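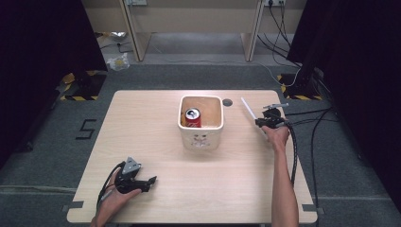 White ceramic container and red soda can on a light wood tabletop.

Home / Surface Care / Table and Desk / Gidel 121 Neutral Surface Cleaner, Concentrate

Gidel 121 Neutral Surface Cleaner, Concentrate

Size: 8 fl oz bottle with measuring cap
Form: Liquid concentrate, dilute before use
Fragrance: None added
Color: Clear
Availability: In stock, 2,646 units at Cimesbridge warehouse
Sold by: Each or by the case

Overview

Gidel 121 is a low-residue cleaner for sealed horizontal surfaces in offices, classrooms, meeting rooms and break rooms. It removes drink rings, hand oils, light food soil, pencil marks and general dust film. It contains no wax, silicone or polish, and it does not build up a coating with repeated use.

The concentrate is near neutral in pH. It is intended for daily or weekly cleaning of finished surfaces in sound condition. It is not a stripper, a disinfectant or a restorer, and it will not lift marks that have gone through the finish into the material underneath.

One 8 fl oz bottle makes eight quarts of cleaning solution at the standard dilution. One quart of solution covers 200 square feet of smooth tabletop when applied by the damp cloth method described further down. Textured surfaces take more.

Suitable surfaces

Sealed or lacquered wood
Wood veneer with a factory finish
High-pressure and low-pressure laminate
Powder-coated metal frames and legs
Glazed ceramic
Painted trim, if the paint is fully cured

Not suitable for

Oiled, waxed or bare wood
Marble, limestone and other acid- or water-sensitive stone
Leather and unsealed cork
Screens, touch panels and lens surfaces
Any surface that is cracked, lifting or worn through to the core

If the finish type is not known, place one drop of clean water on a hidden area and leave it for five minutes. If the water soaks in or the spot turns darker, the surface is not sealed and this product should not be used on it.

Dilution

Standard cleaning: 1 fl oz concentrate to one quart of water
Light dusting: 1/2 fl oz concentrate to one quart of water
Spot cleaning: 2 fl oz concentrate to one quart of water, rinse afterward

Use cool or lukewarm tap water. Fill the spray bottle with water first, then add the concentrate – this keeps foam down. Do not use the concentrate straight from the bottle. Full strength product will not damage most laminates, but it leaves a film that takes several rinses to remove.

In hard water areas a faint haze may remain on dark or high-gloss tops. Wipe once more with a cloth dampened in plain water, then dry.

Mixed solution keeps for 30 days in a closed bottle. Mark the bottle with the product name and the day it was mixed.

Directions

1. Clear the surface and remove loose grit with a dry cloth or soft brush. Grit dragged under a damp cloth is the most common source of fine scratches.
2. Spray the cloth, then wring or fold it so that it is damp and does not drip. Do not spray the tabletop directly near seams, edge banding, power outlets or cable openings.
3. Wipe with the direction of the grain in straight, overlapping passes. Turn the cloth to a clean face when it begins to drag.
4. For dried spots, lay the damp cloth over the spot for one minute, then wipe. Repeat once if needed.
5. Dry with a second cloth. Standing liquid must not be left on veneer.

Pale finishes show streaks less readily than dark ones, and for that reason they are often under-rinsed.

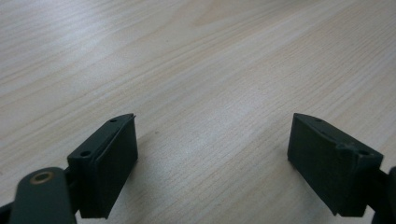
Residue on a light top is easier to find by touch than by eye. A clean dry fingertip should slide without catching. If it catches, rinse with plain water and dry again. Checking from a low angle toward a window or lamp will also show streaks that do not appear from directly overhead.

Edges and undersides

The face of a tabletop is usually better protected than its edges. On veneered tops the edge may be a thin strip bonded with heat-set glue, and repeated wetting can cause it to lift. Wipe edges last, with the cloth nearly dry. The same applies to the rim of any drilled opening, where the core may be exposed below the surface layer.

Undersides seldom need more than a dry wipe. If gum or tape adhesive is present, remove it with a plastic scraper before cleaning. Gidel 121 does not dissolve adhesive.

Cloths and accessories

The cleaner performs best with a short-pile microfiber cloth. Kaczmarczyk flat-weave cloths are stocked as the recommended match and are sold separately in packs of ten. Cotton cloths may be used but hold more water and should be wrung harder. Do not use scouring pads, melamine foam or abrasive powders with this product on any glossy finish.

Wash microfiber cloths without fabric softener. Softener coats the fibers and transfers to the tabletop as streaks.

Use on Kuvberg tabletops

Gidel 121 may be used on all Kuvberg tops supplied with the standard clear seal. Kuvberg tops ordered with the oil finish need the matching soap and should not be cleaned with this product. The finish type is printed on the label on the underside of the top, next to the mounting holes. New sealed tops should be left for two weeks before the first damp cleaning. Dry dusting is fine during that time.

Technical data

Product number: 121
pH, concentrate: 7.4
pH, standard dilution: 7.1
Foam level: Low
Solubility in water: Complete
Flash point: None
Storage temperature: 40 to 95 degrees F
Freeze tolerance: Protect from freezing
Shelf life, unopened: 24 months
Shelf life, opened: 12 months

Product that has been frozen may separate. Discard it if it does not turn clear again after thawing and gentle shaking.

Safety and handling

Keep out of reach of children. Avoid contact with eyes. In case of eye contact, rinse with water for several minutes and remove contact lenses if this can be done easily. Gloves are advised for people with sensitive skin who handle the concentrate often. Do not mix with bleach, ammonia or other cleaners.

On tables used for food, rinse with plain water after cleaning and let dry before setting food directly on the surface.

Empty bottles may be rinsed and recycled where the local program accepts them. The measuring cap is a different plastic and should be removed first.

Packaging and ordering

Single bottle: 8 fl oz, measuring cap, tamper band
Case: 12 bottles, divided carton
Empty quart spray bottle: sold separately, printed with fill lines for all three dilutions

Orders placed before 2:00 p.m. leave the Cimesbridge warehouse the same working day. From December through February, shipments to cold regions are packed in insulated cartons at no added charge, and transit may take one day longer.

Unopened bottles may be returned within 30 days. Opened concentrate cannot be returned unless the bottle was leaking or damaged on arrival. Keep the carton until the claim has been settled.

Label change

Bottles filled from September onward carry a revised label with larger dilution marks and a fold-out panel in Spanish. The formula and the product number are the same. Both labels may ship in one order until earlier stock is used up.

Related items

Kaczmarczyk flat-weave microfiber cloth, pack of ten
Gidel quart spray bottle, empty, with fill lines
Kuvberg soap for oil-finished tops
Plastic scraper, wide blade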